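Consumer Devices and Their Claims
Handout 4: What "works with" means on a box
Instructor: Manuela Longo

Bring this to section. The reading is the Tretton thermostat quick start guide and the first two pages of the Nadar hub manual. Skip the glossary in the Nadar manual, it defines "local" twice and the two definitions disagree.

1. Where we left off

Last time we went over the difference between a device that connects to a network and a device that does something useful once connected. Several of you argued that this is a fussy distinction. I'd ask you to look at the Tretton box again. It lists 34 compatible products. When Roman Jakubowski went down the list for his term paper, he found 30 that would pair at all. Pairing is the low bar. For many of them the only thing you could do afterward was see the product's name in a menu.

The company can say that this counts as compatibility. Legally it may. Our question is what a buyer would think the word meant.

2. Three meanings of "works with"

a) The two products can find each other on the network.
b) One can turn the other on and off.
c) One can use most of the features of the other.

Almost every ad shows (c). Almost every support page, if you read far enough, promises (a). Keep a note of which one you are looking at when you do the homework. If you can't tell, write "can't tell" and don't guess in the company's favor.

3. The Olus speaker

The Olus is our main case this week. It is sold as the one voice control you need for the house. The launch copy says it knows 222 commands. Ask what a command is. "Lights on," "turn on the lights" and "turn the lights on" are listed as three separate entries in the developer notes. Ubaldo Gentile grouped the duplicates for us last year and his sheet is on the course page. I don't agree with every one of his groupings (he merges dimming with switching, and I wouldn't) but the overall point stands.
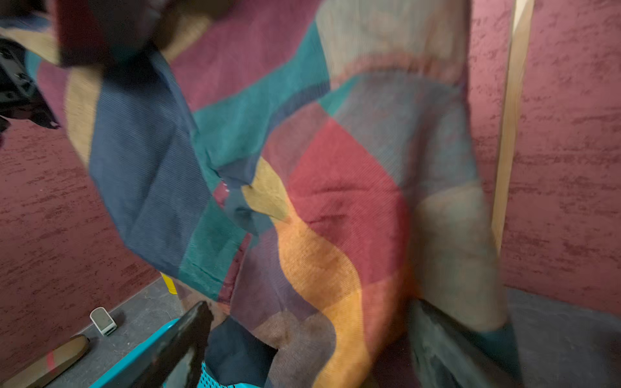
The second claim is about speed. Olus says the speaker answers "instantly." There is no number anywhere in the published material, so there is nothing to check. Compare the Nadar hub, which does give a response time, measured with one lamp on an otherwise quiet network. I give Nadar some credit for saying so. I still wouldn't use that number for a home with a television running and two people on video calls.

4. Who does the testing

Most of the reviews you will find quote a report from Hundthorpe, a testing lab. The survey in it had 1731 respondents, a decent size. Then read how they were recruited: a link inside the hub app. People who gave up and put the hub in a drawer never saw the question. Aliki Zacharopoulos raised this in February and I have not heard a good answer to it since.

A large sample picked badly is still picked badly. Expect something along these lines on the midterm.

5. Updates

Everything above describes the products on the day they were bought. Makers can add features later, and they like to say so. They can also take them away. The Tretton guide says features "may vary over time." Underline that sentence. Does it limit the promise on the box, and would a buyer see it before paying? The guide is sealed inside.

Homework

Pick one connected device you own or can borrow. Copy out every compatibility claim on the package, word for word. Sort them under (a), (b) or (c). Then test two of them and write down what you did, including the steps that failed. One page. Screenshots don't count toward the page.

Natalina Colombo is grading this one. Questions about format go to her, complaints about the topic go to me.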